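Dec 8, 2021
Bench notes, white top

Meant to write this up in November and didn't, so a few things are from memory. Mostly it's about the marks on the white, plus a bit about the floor round the big table while I'm at it.

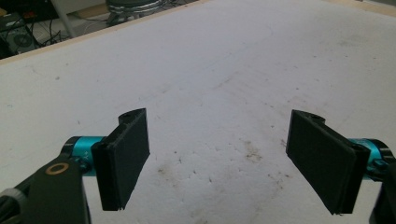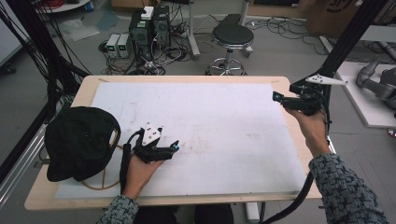
The brown marks are my main grievance. I've been keeping a list of everything I've tried on them, partly so I stop trying the same thing twice (I have done washing-up liquid three times now, on three different sponges, as if the sponge was the problem). The worst of it is the dirty-looking cluster in the middle of the table, a touch right of centre, with the fainter spots trailing down towards the near edge. I can live with the scuffs and the little dark specks, and the grey streaks don't bother me much either, but brown on white pulls the eye every single time I sit down.

So, what's been on it:

Washing-up liquid and warm water. Lifts dust, does nothing for the brown.

Bicarb paste, left on while I had lunch. A bit lighter at the edges, I think, or I wanted it to be. Left a chalky film that took longer to get off than the paste took to make.

Matard cream cleaner, 60 ml tube from the cupboard under the sink. Best so far! The old ring near the back went completely. The middle cluster didn't, and I stopped because I could feel the surface starting to go slightly shiny where I'd been rubbing. Don't want a glossy patch in a matte top, that'd be worse than the stain.

White vinegar. Smelt of chips all afternoon. No change.

Haven't tried anything with bleach in it and would rather we didn't. I also haven't tried sanding, though I did get as far as taking the 100 grit out of the drawer and looking at it. Put it back. If anyone does go down that road please do the underside of a spare piece first, and not with the 100, it's far too coarse.

I asked Roltondale what a replacement top would come to and they quoted 308 including delivery, for one cut at 183 cm long. That's a lot to get rid of a stain the size of a biscuit. The place in Wernville does offcuts but never in white when I've rung. My vote is to leave the middle alone, keep using the Matard on anything new while it's fresh, and look at it again once the Skála job is out of the way and the table's free for a few days.

Other bits, while I was down that end —

Cables. The tangle on the floor round the two computer towers wants a proper sort. I started pulling one through to see where it went and lost it behind the power strip. I'd like to get them all into a sleeve along the back, and the bundle hanging on the left by the post could do with a couple of straps as well. Velcro ones, please, I'm sick of cutting zip ties off.

Papers. Loose sheets on the floor by the round table. I haven't binned them as I don't know what's current. Shout if they're yours.

Black cap on the end of the table, with the tan cord. Hook by the door would be a better home, it always ends up on top of whatever you've just wiped down.

Stool. Castors are picking up fluff again. Ten minutes with tweezers and a bit of podcast, I'll do it next time I'm waiting on glue.

To buy: more Matard, a pack of the soft white pads (the green ones scratch), velcro straps, cable sleeve.

Comments (3)

Try a melamine sponge before you give up on the middle, but go gently, they're an abrasive whatever the packet says.

Is it tea? Ours was tea. Came off with denture tablets in the end, dissolved in a saucer and put on with a cloth.

308 for a top is daft. Just turn it over.

We use cookies to remember your settings on this site. By continuing to browse you agree to their use. Accept | Manage preferences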